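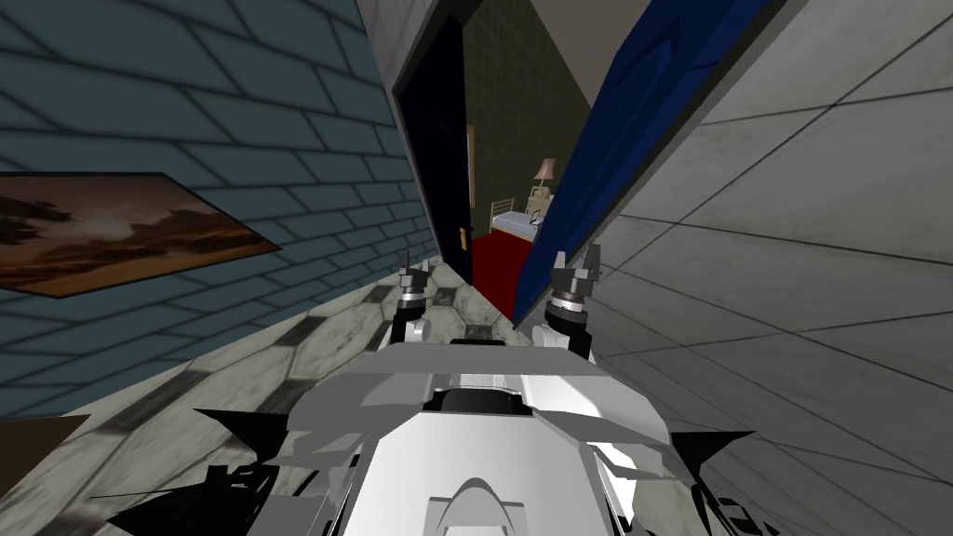
Corrado Parisi wrote on 10th October:

My third graders do fine on the Friday-style spelling test and then spell the same words wrong in their writing two days later. I teach at Zorkbridge, one class, mixed levels. The list comes from Jistden, which the school bought before I got there. There are 274 words for the year. Every child gets the same list, takes it home, copies each word, and takes the test at the end of the week.

Some of them could spell the whole list before I hand it out. Four or five can't read half of it. The ones in the middle learn it for the test and then it's gone. I have fifteen minutes a day for spelling and no aide. I have to keep using the Jistden words in some form because they go on the report card, but I'm allowed to change the order and how I teach them.

What do other people do? I'm not looking for games that take an hour to cut out. I'd also like to know if sending the list home is worth it. Some parents work on it every night and some never see it.

Thanks in advance.

Gualtiero Carbone

I teach third and have done a few years of second. I had the same trouble and changed three parts of it.

First, I stopped using the list in the order it came. Most programs sort words by theme or by how hard someone thinks they are. I went through ours in May, after testing was done, and sorted them by pattern. All the words with a silent e went together, all the "ai" and "ay" words, all the ones where you double the letter before "ing," and so on. We had 151 words that fit a pattern we teach in third grade anyway. The rest were either odd words like "said" and "friend" or words that really belonged to a later unit. Children learn ten "ai" words much faster than ten words about the ocean.

Second, I give a short pretest before we start a pattern. It's eight words and takes five minutes. I don't grade it. Anyone who gets seven or eight right works on longer words with the same pattern. If the class is doing "rain" and "paint," they do "complain" and "explain." Anyone who gets two or fewer right works on shorter ones. Everybody is on the same pattern, so I only teach one lesson. 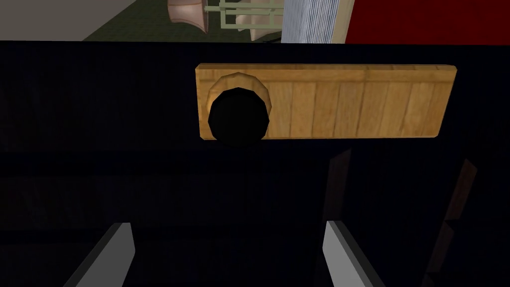 Third, I moved most of the practice into the room. On the first day I say the words and they write them on scratch paper, and we talk about what they notice. On the second day they sort them. On the third day I read sentences out loud and they write the whole sentence, with capitals and periods. I keep that going for the rest of the week with new sentences. The sentences are the part I would keep if I had to drop everything else. A word by itself on a numbered line is a different job from a word in the middle of a thought, and writing time is all the second kind.

For the sentences, use old words too. I put in at least one word from an earlier pattern every day. They don't have to know which one it is. When we check, they find their own mistakes with a colored pencil and fix them on the line above. I walk around while they do it and write down which words keep coming up wrong. Those go back into next week's sentences.

I still give a test for the grade. It's six words they've practiced, two they haven't seen but that follow the pattern, and two sentences. The new words tell you who learned the pattern and who memorized the page.

About home: I send a half sheet with the pattern at the top and the words under it. I ask for five minutes of reading them out loud. I don't collect it and it isn't part of the grade.

Mancuso

we dropped spelling tests completely, best thing we did. they just read more. depends on your principal though
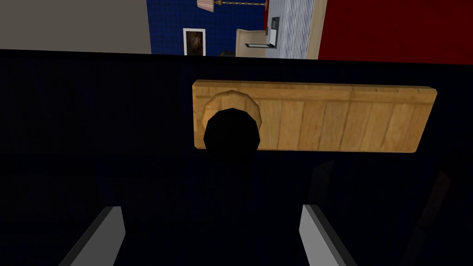
Zutel: I agree with most of what Gualtiero said, but I'd be careful about the lowest group. If a child can't read the word, spelling practice on it won't do much. With mine I check letter sounds first, one child at a time, while the others are writing. It takes a couple of minutes each. A lot of them turn out to be shaky on short vowels, and then no amount of "paint" is going to help. I give them short vowel words until that's solid and I write it on the report card in the comment box.

I also keep a personal word list in the back of each writing notebook. When I read their writing I pick no more than three misspelled words, always words they use a lot. They copy those into the back and they're expected to look there before they hand in the next piece. "Because," "they" and "went" will cover a big share of it. One year I put everyone's personal words together and got 107 different ones, and most of those weren't on our program list at all.

On homework, copying words five times each does very little. They copy letter by letter and don't think about it. Have them look at the word, cover it, write it, and check. It's the same amount of writing and parents can understand it without a note.
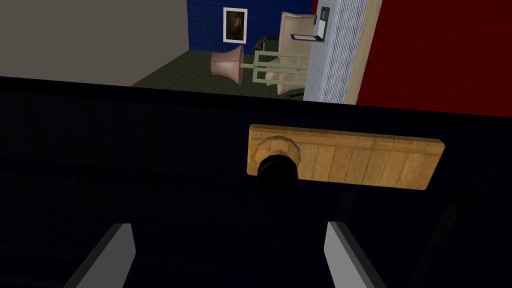

Do you correct every spelling mistake in their writing, or only the words you've taught?

Only the words I've taught and the ones on their personal list. I leave the rest alone unless the piece is going up in the hall, and then we fix it together in a final copy. If you mark everything, they start using only the words they know they can spell.

Corrado Parisi

Thank you both. I'm going to sort the list by pattern first and start the sentences next week. I'll do the letter sound check with my lowest five before I change anything for them. Zutel, do you give the personal words on a test at all, or is it just the notebook?

Zutel: Just the notebook. I tried partner tests for a while, with each pair reading the words to each other, but too many of them couldn't read the other child's handwriting.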